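Table Layout for Serving and Clearing: Project Report

Hala El Ouafi and Wael El Ouafi

1. Aim

The project looked at how a small table should be set out so that food can be served and crockery put away within the same space. The question came from the canteen at Follorden, where serving and clearing share one counter and dishes are often set down wherever there is a gap. We wanted a layout that could be written on one sheet and put back the same way each time.

2. Marking out

The tabletop was divided with strips of blue tape running in both directions. Each item was then given a position by row and column. Tape was chosen over pencil as it can be read at a glance and lifted later.

The tape is the weakest part of the method. Strips go down by hand and are seldom quite parallel, and edges tear or wrinkle when a strip is moved. We treat a square as a region and do not measure from its corners. An item counts as placed if most of its base lies inside the region.
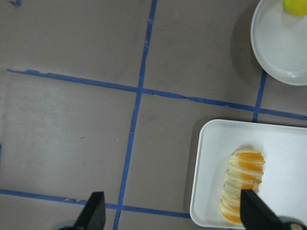 A second point concerns items larger than one square. A tray will cross a line wherever it is put, so the sheet gives the square for one named corner and the direction of the long side. Round plates are given by their centre. This removed most of the disagreements between the two of us when resetting from the sheet in November.

3. Crockery and food

The set consists of plates in several colours, a cream bowl, a white tray and a black rack in which plates stand on edge. Colour was useful in the notes: "pink, second slot" is shorter than any description by size. The rack is set at an angle to the grid. Placed square to the lines it took up less space, but the plates were harder to reach from the side.
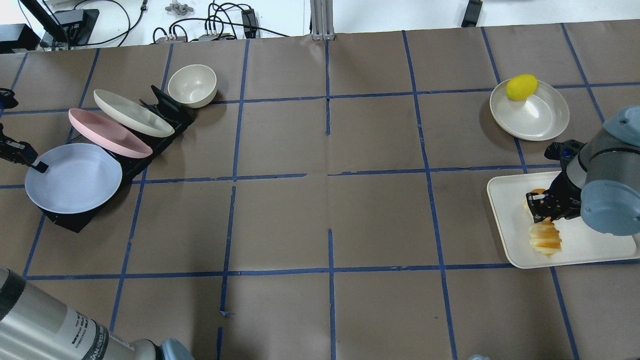 Food stays on the opposite side from the rack. Whole fruit is the awkward case, as a round item on a flat plate can roll when the plate is moved. Baked goods stay put but leave crumbs. Pieces of cut fruit are best kept together on one plate.

4. Results

We logged 86 resets. The main faults were a bowl left one square out and a rack turned too far. In the version of the sheet given to readers at Amasmont, the rack angle is drawn instead of written.
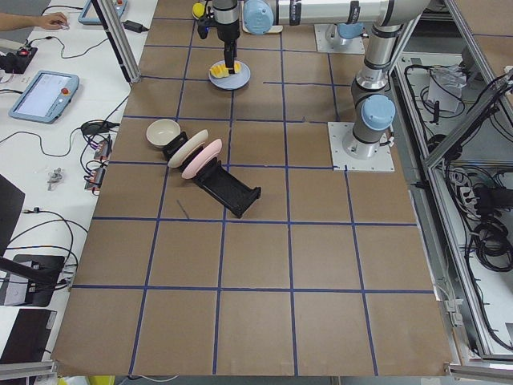

Loltow College, Department of Design and Technology

5. Remaining work

The layout has been tried with one set of crockery only. Deeper bowls would need a wider gap beside the rack, and the sheet has no rule for stacked plates. Cutlery was left out altogether. The El-Sayed method of numbering squares from the nearest corner should be compared with ours before the sheet is revised.

Related reports
Drying racks: slot width and plate size
Counter space in shared kitchens
Tape, chalk and card as table markings
Tray sizes for the Follorden canteen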